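The Small Bin Comes Up to the Table

I grew up in a house with one trash can. It stood under the sink in Brunside, it was enormous, and everything went into it, from eggshells to pencil shavings. So you'll forgive me if I get a little excited about the tabletop bin, a thing I had never owned until last July and now can't imagine working without!

It started at the craft market in Mutdale, where a stall was selling paper kits and every seat had its own tiny bin within reach. No trips across the room with a fistful of clippings, no drift of thread on the floor. I cut paper stars for two hours and stood up with a clean lap. I went home and ordered one that night.

Since then I've tried small bins in every room of the house. In the bathroom, one takes cotton pads and floss. By the sewing machine it swallows thread ends (so many thread ends). On the kitchen counter it holds tea bags and onion skins, and I empty it twice a day - a habit I picked up from a cafe in Druvdale, where they line theirs with folded newspaper. My current liner is half a sheet of the Hadgu Weekly, which fits as if it had been printed for the job.

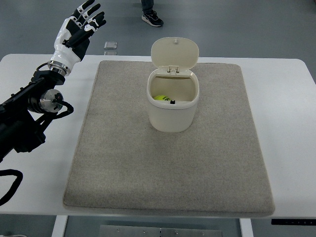
Lids are where I get picky. A swing lid smears, and a lift-off lid always ends up in the way of the scissors. Give me a hinge every time, and one that goes all the way back, like the lid on the little cream-white bin here, standing straight up behind the opening so you can drop things in without touching it. I'm fond of the oval shape as well, which sits so nicely against a wall. And do put something soft under it! A gray felt mat on a white table looks lovely, and on my own desk felt has put an end to the scraping noise whenever I pull the bin closer.

Mine gets a rinse on Sunday-style chore mornings, with warm water and a drop of dish soap, then dries upside down on the rack next to the mugs.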